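历史古迹与博物馆 › 北欧 › 一月去 Ornstead 城堡,半天到底够不够?

楼主:慢车去海边
发表于 2024-12-02

各位好,潜水好久第一次发帖。我和我妈一月中旬要去丹麦,住在 Dalsgaard 镇上,火车票已经买了不能改。原计划是留一个上午给 Ornstead 城堡,下午就坐车去看亲戚。结果昨天翻了翻老帖子,有人说两个小时走完,有人说待了一整天还没看完地窖,差得也太远了吧!

我妈对盔甲兵器没什么兴趣,她想看的是厨房、药房,还有那种老挂毯。我自己比较想看旧监狱那一层,听说墙上有囚犯刻的字。现在纠结的有这么几件事:冬天是不是所有房间都开?要不要跟讲解团?我妈膝盖不太好,塔楼到底陡不陡?另外从镇上过去哪种交通比较省事,我看地图上好像直接有公交,但是时刻表完全看不懂……

先谢谢大家,回得啰嗦一点也没关系,我就爱看啰嗦的。

2楼 铜扣子

半天够了,真的够了。我前年去的,九点半进门,不到十二点就坐在外面啃三明治。冬天西翼二楼是不开的,所以本来就少一截。监狱那层开着,你想看的刻字在最里面那间,灯很暗,记得让眼睛适应一会儿再看,我第一圈走过去什么都没看见,又折回来的。

塔楼劝你妈别上。楼梯是螺旋的,194 级,中间没有坐的地方,上下还是同一条道,碰到下来的人得贴着墙让。

3楼 Pameck老街住户

楼上说的两个多小时,那是跑着看的吧,哈哈。

我在那边读书的时候办了年卡,前前后后去过好多回,还是觉得一个上午不够。光是挂毯厅,里面那位叫 Halfdan Juhl 的老讲解员,讲一幅能讲到你忘了吃饭。他会从染料讲起,茜草怎么种,羊毛怎么洗,再讲到这幅毯子当年被哪个管家偷偷剪掉一角去补马鞍。你妈要是喜欢挂毯,这段千万别省。问题是他不是每天都在,冬天尤其不固定,到了售票处问一句就行,他们会告诉你当天谁带团。

公交的话,从 Dalsgaard 火车站出来左手边那个站台,坐到终点前一站下,下车往回走大概 300 米就看到护城河了。千万别坐到终点,终点是个养老院,再走回来是上坡。

4楼 铜扣子

回3楼:我不是跑着看的……我就是对挂毯没感觉,挂毯厅我待了大概五分钟。每个人兴趣不一样嘛。不过讲解团我是真不推荐,一群人堵在门口,前面的人听完了后面的还没进来。英文团那天带队的讲得特别快,我英语还行都跟得吃力,楼主妈妈听得懂吗?

5楼 慢车去海边(楼主)

谢谢两位!!我妈听不懂英文,只能靠我现翻,我翻着翻着就会开始瞎编(她还经常能听出来)。有中文的语音导览吗?

塔楼那个数字我给我妈看了,她沉默了一下,说那她在下面喝咖啡。好吧。

6楼 北风卷帘

中文语音导览没有,至少我夏天去的时候没有。有德文、英文、丹麦文,还有一个儿童版,儿童版说得慢,用词简单,你自己听着翻给阿姨反而轻松,我就是这么干的,别不好意思跟柜台要。缺点是里面有一只会说话的老鼠,每进一个房间都要先打个喷嚏,听到后面有点烦。

门票我记得是 194……不对,194 是台阶,我被2楼带跑了。票价你直接看官网吧,我记不得了,反正老人有优惠,要看证件,护照就行。存包柜要投一枚 20 克朗的硬币,走的时候退给你,但是柜台不给换零钱,我当时在礼品店硬买了一张明信片才换到。

7楼 Ramach骑士团团长

看到说药房的我就进来了。药房是整个 Ornstead 最好的部分,没有之一!那一排陶罐上面的拉丁文标签,有几个是写错的,据说当年的药剂师是自学的拉丁文。楼主可以跟妈妈玩找错字。厨房也不错,不过大炉膛前面拦了绳子,看不到里面的烟道,有点可惜。

另外纠正一下3楼,挂毯被剪掉一角补马鞍这个故事,我觉得不靠谱。我在 Ramach 的小博物馆里看到过另一种说法,说那一角是搬迁的时候受潮烂掉的,后来才编出管家这么个人。讲解员讲得好听归好听,别全信。

8楼 Pameck老街住户

回7楼:这个我倒是专门问过 Juhl 本人。他说城堡的旧账本里有一笔,记的是扣了管家的工钱,但没写为什么扣。所以他也承认是推测,只是他讲的时候不太强调“推测”这两个字,哈哈。Ramach 那边的说明牌我也看过,年份写得含含糊糊,我觉得两边半斤八两。

9楼 Ramach骑士团团长

扣工钱的原因多了去了,喝醉了也扣,丢了一把钥匙也扣。从“扣工钱”到“剪挂毯”,中间隔了好大一截。我还是站受潮那一派。你看那幅毯子的下半截,颜色整个都发闷,跟上半截不一样,这不就是泡过水的样子?

10楼 铜扣子

你们俩可以单开一楼吗,楼主问的是公交车。

11楼 慢车去海边(楼主)

没事没事,我看得津津有味!我妈也在旁边看,她说她支持受潮派,理由是她年轻时候家里的毛毯就是这么烂的。

12楼 小满不满

弱弱地说一句,我觉得没必要非去 Ornstead 不可。一月份天黑得那么早,风又大,护城河那一圈走下来耳朵都要掉了。如果阿姨膝盖不好,Pameck 的民俗馆会舒服很多,全在一层,有暖气,到处有长椅,也有老厨房,还能摸能坐。去年冬天我带外婆去的,她在那个旧面包房里坐了快一个钟头,跟馆里的阿姨比划着聊怎么发面,两个人语言完全不通,聊得可开心了。

13楼 北风卷帘

回12楼:Pameck 我也喜欢,可是它跟城堡不是一回事呀。楼主自己想看监狱,民俗馆里可没有。再说从 Dalsgaard 过去要换一趟车,冬天换车等得你怀疑人生。

14楼 小满不满

换车那个站有候车室的,不冷。好吧我承认等了挺久。

15楼 旧地图收集癖

我说点实际的。一月份城堡是十点开门,不是九点半,2楼去的那年可能还没改。停止入场的时间也提前了,所以如果你下午要坐车走,留给你的就是十点到一点这一段。顺序我建议这样:进门先别跟着箭头走,箭头会先把你带去兵器厅,那里人最多。直接穿过内院去右手边的厨房和药房,看完上一层就是挂毯厅,阿姨的部分就齐了。然后你把她安顿在咖啡馆,自己去监狱,再看有没有力气爬塔。

咖啡馆的热巧克力 70 克朗,贵得离谱,但是给得很满,而且没人赶你走。苹果蛋糕就算了,干。

还有一点,监狱那层的地是石板的,磨得很滑,鞋底别穿太平的。

16楼 慢车去海边(楼主)

天哪,这个路线太有用了,我直接抄到本子上了。70 的热巧克力我妈肯定要念叨一路,但是她会喝完的。

那监狱里那些刻字,有没有什么资料可以先看看?我怕到了现场一个字也看不懂,就看个热闹。

17楼 旧地图收集癖

有一本小册子,Bradley Dunmore 写的,礼品店有卖,英文,薄薄一本,把刻得比较清楚的那几处都抄下来翻译了。我觉得写得挺老实的,不确定的地方他就写不确定。7楼的朋友可能会喜欢这个作者,哈哈。

我以前写过一段读后感,贴在自己博客上,搬过来给你参考:
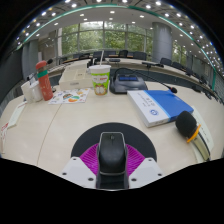 字数 300 | 阅读时间 1 分钟

Dunmore 这本小书最吸引我的是讲船的那一章。监狱里好几处都刻了船,桅杆、绳索画得很细,有一艘连船尾的灯都有。以前的导览书一口咬定是水手刻的,他却说未必,这座城堡离海不远,在附近长大的人谁没见过船呢,铁匠的儿子也能画。我读到这里觉得很对。还有一处只有名字的头两个字母,后面刻花了,像是换了一个人接着刻,又像同一个人手没力气了,他把两种可能都写上,没有替读者选。书的后半本讲牢饭,啤酒汤、黑面包、咸鱼,来来回回就这几样,稍微有点闷,可以跳着看。附录的平面图是旧的,门的位置和现在对不上,拿着它找路会绕到储藏室去,我绕了两回。行距太密也是个毛病,站在昏暗的地方根本没法读,最好头天晚上在旅馆先看完,第二天轻装进去。

18楼 Ramach骑士团团长

啤酒汤那章哪里闷了!那是我最喜欢的一章好吗。他还写了怎么照着旧方子煮,我在家试过一次,味道嘛……我室友把窗户全打开了。

19楼 铜扣子

头天晚上看完有个前提,就是得头天晚上买得到。礼品店在检票口里面,你不进门买不着。镇上书店有没有我不知道。

20楼 Pameck老街住户

镇上书店有的,Dalsgaard 火车站对面那条斜街进去,门脸很小,橱窗里常年摆着一只鹦鹉标本。旅游类放在收银台后面,要开口问。店主英文一般,你把书名写在纸上给他看最快。一月头几天可能关门盘点,楼主中旬去应该没事。

顺便回9楼,我上次特地去看了那幅毯子的下半截,颜色发闷是因为下面正对着老壁炉的位置,烟熏的。

21楼 Ramach骑士团团长

壁炉在对面那堵墙!

22楼 Pameck老街住户

现在那个是后来砌的,老壁炉在毯子这边,地上还看得出痕迹。你下次去低头看看嘛。

23楼 北风卷帘

我夏天在那个厅里转了半天,完全没注意地上有什么……楼主去了帮忙看一眼,回来给这两位断个案。

24楼 慢车去海边(楼主)

行,我妈说这个任务她领了,她反正走得慢,专看地。书店那条我也记下了,谢谢20楼。

再问最后一个小问题:存包柜的硬币,镇上超市能换到吗?还是非得买点什么?

25楼 小满不满

超市买瓶水找零就有了。退瓶机那边也能凑,不过要排队。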